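# Grabar demostraciones en simulación sin perder la tarde

Esta guía sirve para teleoperar la pinza en Ondach y sacar episodios que luego el entrenamiento no escupa. Doy por hecho que ya tienes instalado el cliente y que el mando responde. Si el mando no responde, prueba con otro cable; yo tardé un mes en aceptar esa posibilidad.

## Antes de grabar

1. Abre la escena y elige el banco de texturas Erdem. Cambia mesa y suelo al azar en cada episodio: un modelo que solo conoce una mesa se enamora de ella.
2. Fija la frecuencia en 14 Hz. Con más, el disco se llena de instantes idénticos.
3. Activa la cámara de muñeca y comprueba que se ven las puntas de los dos dedos.
4. Escribe la instrucción de la tarea *antes* de mover nada. Redactarla después es literatura.

## Durante el episodio

Acércate despacio y con la pinza abierta. Colócate primero, orienta después y cierra al final. Si te equivocas, corrige con calma y sigue grabando —las correcciones también enseñan—, pero no te pasees por la escena buscando inspiración.
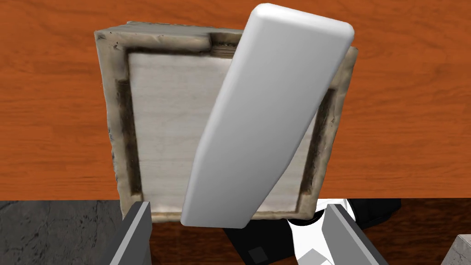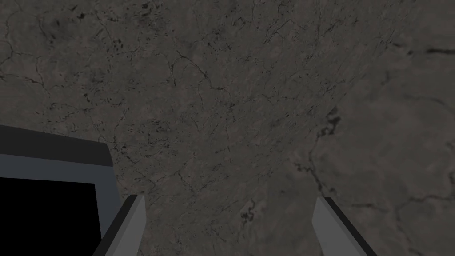 *Nallison, 12 de noviembre de 2019*

Los dedos asoman por abajo en las dos vistas. En la primera tienen delante el borde de la bandeja, con el bloque blanco cruzado encima; en la segunda, solo piedra gris con vetas. Cuando revises, no borres un fotograma por el mero hecho de que falte el objeto: mira el episodio entero y decide entonces.

## Revisar y etiquetar

Reproduce cada episodio a velocidad doble y ponle una de estas etiquetas:

- `ok`: tarea completa, sin atravesar objetos.
- `parcial`: hubo agarre, pero la pieza acabó donde quiso.
- `fuera`: más de ocho segundos seguidos sin objeto a la vista.

El límite de ocho segundos lo puso Bülent Saraç tras revisar unos 17 episodios míos dedicados, según él, al turismo geológico. Lo recurrí y perdí.

## Exportar

```
bikosov export --solo ok,parcial --hz 14
```

Si Bikosov se queja de marcas de tiempo duplicadas, vuelve a exportar con `--limpiar`. Si se queja otra vez, cierra Ondach: no soporta que dos programas toquen la misma carpeta, y avisa con un mensaje sobre permisos que no tiene nada que ver.

Guarda los `fuera` en una carpeta aparte. Sirven para entrenar el detector de episodios malos, que va por la versión 2 y todavía aprueba casi todo lo mío.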